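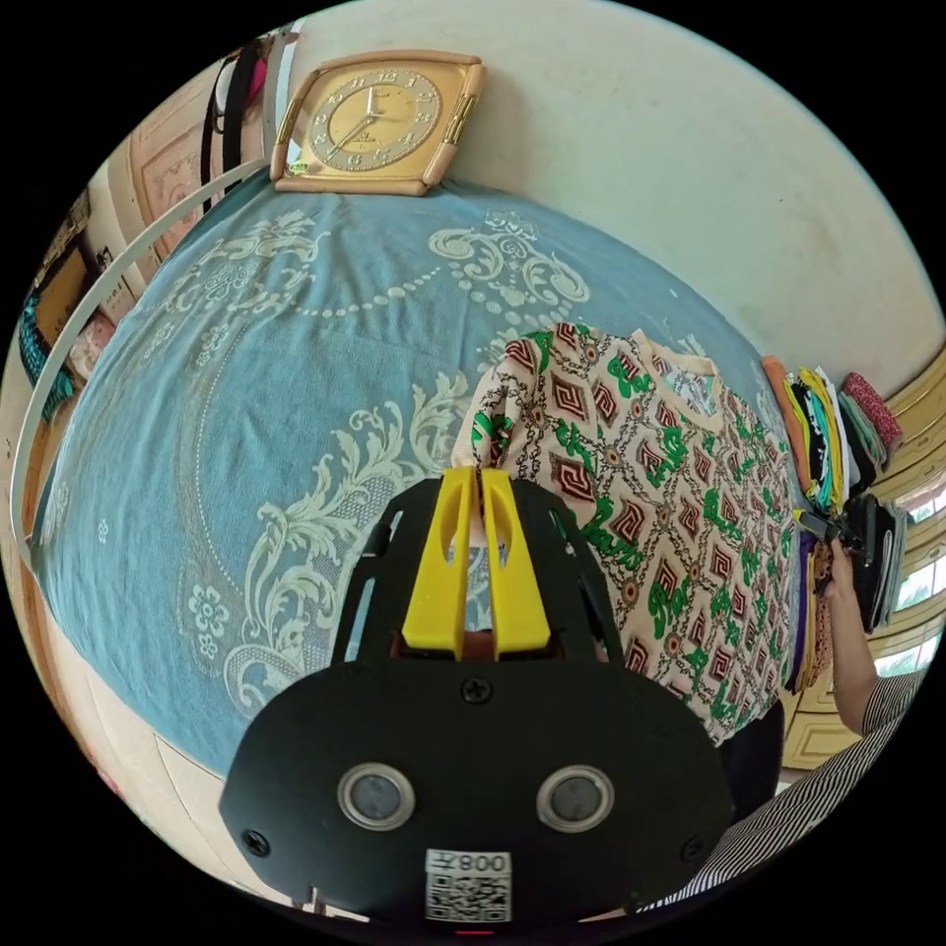

Rohstoffe & Bergbau | Nebenwerte | Thread

Bukola Effiong
November, 07:40

Start Threads Watchlist Archiv

So, Zekuvora hat heute früh Zahlen zum Lithiumprojekt Tatari rausgehauen. Kurzer Thread, muss gleich in den Zug.

Erstmal: keine neue Ressource. Nur Probenahme plus Pumptest. Wer auf die Schätzung gewartet hat, wartet weiter. Q1 heißt es jetzt, vorher stand da "bis Jahresende".

Tatari ist Sole, kein Hartgestein. Werd ich jedes Mal gefragt. Also Brunnen statt Grube, und alles steht und fällt mit Durchfluss und Magnesium.

Bester Abschnitt: 233 mg/l Lithium über 40 Meter. Für Südamerika wär das mau. Für so ein Becken ok, finde ich. Nicht mehr, nicht weniger.

Im Titel der Meldung steht natürlich nur der Spitzenwert. Durchschnitt muss man sich aus der Tabelle im Anhang selber rechnen. Nervt mich seit Jahren, machen sie alle

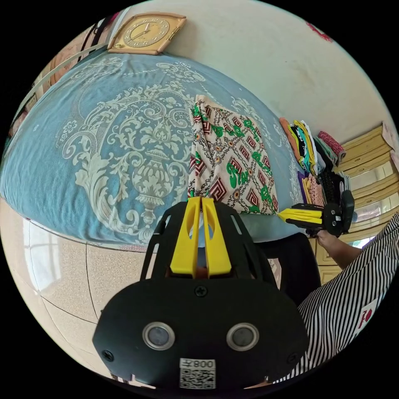

Magnesium: steht in einer Fußnote. Verhältnis zu Lithium "im erwarteten Bereich". Welcher Bereich?? Letztes Jahr hatten sie noch eine eigene Spalte dafür.

Pumptest lief 29 Stunden. Das ist kurz. Für eine Aussage zur Nachlieferung aus dem Aquifer reicht mir das nicht, da will ich Wochen sehen. Absenkung wird als "stabil" bezeichnet, Kurve fehlt.

Tiefe: das Bohrprogramm soll jetzt auf bis zu 3000 Meter runter. Klingt groß, kostet aber auch groß. Kasse hab ich noch nicht nachgeschaut, mach ich heute abend.

Riecht für mich nach Kapitalerhöhung im Frühjahr. Meine Meinung, kein Insiderwissen, bitte nicht wieder die Mails von letztem Mal

Positiv: Hoàng bleibt als Laborpartner drin, und die Doppelproben passen gut zusammen. Da hatte ich beim ersten Brunnen echt Bauchweh. Blindproben auch unauffällig.

Und die Wasserrechte für den Südteil sind verlängert. Steht ganz hinten, hätte ich fast überlesn. Wäre für mich eigentlich die Schlagzeile gewesen

Weil die Frage schon kam: Vudham ist das Nachbargebiet, gehört NICHT zu Zekuvora. Gleiches Becken, andere Firma. Werte von dort bitte nicht einfach rüberrechnen, die Schichten fallen nach Osten ab.

Ich halte meine kleine Position, kaufe nix nach. Erst Kurve und Magnesium. Hab der IR-Abteilung geschrieben, beides angefragt.

Nachtrag: mg/l natürlich, nicht ppm, hatte ich im ersten Entwurf vertauscht. Zug ist da, Antworten später

Ältere Threads Nach oben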